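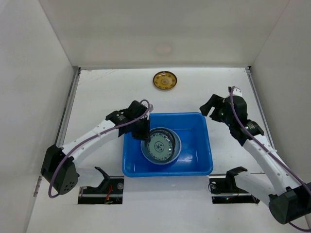
Cuvillow planner, pre-release checklist, bin task. The release note says the perception fix handles glossy dishes. I'd hold off on believing that until it deals with the amber-brown plate at the back, which puts a warm patch of reflected light on the wall panel behind it.

1. Plate pose stable with lights on – FAIL. Drifts 6 mm between updates.
2. Nested dishes segmented separately – PARTIAL. Bowl and top plate fine, dark dish between them merges with the bowl.
3. Arm-to-arm collision check over bin – PASS, in simulation only. Doesn't count for much.
4. Replan under 500 ms – FAIL. Worst case 700.
5. Log replay matches live run – OPEN. Itsuki Sasaki says yes, run 191 says no.

Not signed. Recheck in December.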